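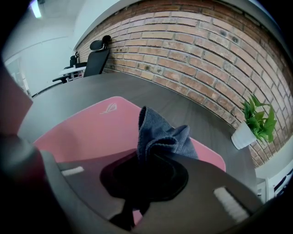

Tadeusz Makowska wrote to me on Tuesday that I am wrong about small offices, and that nobody who has paid for heating in an old building would choose one again. I read his message twice. He rented on the second floor of the Mazurek building for two winters, so he knows the bills better than me.

Still, I signed. My room is 37 square metres, on the courtyard side, and the lift works on most days. Before this I looked at a unit in the new Woder block near the ring road. It was very clean and had 97 parking places, but the service charge was almost as high as the rent, and the agent could not explain to me what was inside it. I asked for the list in writing. It did not come.

In Mazurek the contract is short. The deposit is 1,000 and the notice is two months — this was the most important point for me, as my work can change quickly. Water is included, electricity I pay by the meter. The windows are the weak side, Tadeusz is right about that, and the landlord has promised new seals before winter. I asked him to write this also in the contract, and he did it by hand, with his initials next to it.

The previous tenant was a firm called Testix and their name is still on the letter box. I must buy a label.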